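Lab notebook, teleop bench
June 15, 2023
Laundry carry task, second round of demonstrations

Started later than I meant to. The leader arms needed their zero set again after the Tevora update, and I had to hunt through my own notes from January to remember the order (left shoulder first, then right, then both wrists together, and for heaven's sake write it on the cabinet this time). Once that was done the follower settled nicely and I could feel the difference right away. The old version had that little shiver in the wrist whenever you held still, and it's gone, or so close to gone that I stopped thinking about it after the first few runs.

The plan, for those of you reading back through this later: we're teaching the two-handed lift. Both grippers take the rim of the basket, one on each side, bring it up level, hold it, and put it down again. No walking yet. Binia wanted us to go straight to lift and step, and I understand why, it makes a much nicer demo, but I'd rather have a lift I trust before the legs get involved. We talked it through over lunch and they were very kind about it.

What I keep relearning is how much of this job is pacing. When I lift a basket at home I don't think at all, I just grab and go, and if one side comes up first I fix it on the way. Do that through the leader arms and the policy picks up the fixing along with everything else, and then you get a robot that tips the load on purpose so it can correct it! So I've been making myself close both hands, wait for a slow breath, and only then lift. It feels silly for the first half hour and then it feels normal.

Clothes in the basket matter more than I expected, too. With an empty one the lift is easy and the recordings all look alike. Put a few soft things in, bunched up any old way, and the weight sits differently every time you shuffle them, and your hands answer to that without being asked.

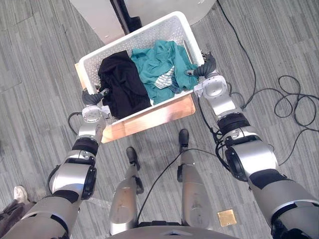

A note came in from Frandsen while I was typing this up, asking whether we shouldn't be varying the grip position a good deal more, since a rim grip taken at the same spot every time teaches the spot and very little about the rim. The suggestion was to slide the hands toward the near end for one batch and toward the far end for another, and to turn the basket a bit between runs so the arms can't settle into one path.

I think that's right, and I'm a little embarrassed, having said much the same thing to the Sornomine people about their drawer handles. I tried 2 runs with the grip moved toward the near end before packing up. Both felt heavy at the far side, and I caught myself squeezing harder to make up for it, so the force traces for those should be worth a look. I've kept them in their own folder and haven't mixed them in with the rest.

Numbers, so I don't have to dig for them: 169 demonstrations kept from this session, which brings the set to 2,040. I threw out the ones where I lost the rim on the way up, and also the ones where I got impatient and let go before the basket was properly down. Recovery runs are a separate question. I'd like to collect some deliberately, with a bad first grip and a calm second try, but they need their own label or they'll muddy everything.

Small things. The left leader grip is sticky on release, the spring I think, and it makes me open my hand wider than the motion needs. The foot pedal for start and stop is wonderful and I'm sorry I ever argued against it. My shoulders are good for up to an hour at a stretch, then I get sloppy, so please swap with me if you see me drooping.

Next session: near-end batch, far-end batch, basket turned between runs. Check the left spring before anybody logs in. Retrain overnight on the kept set only.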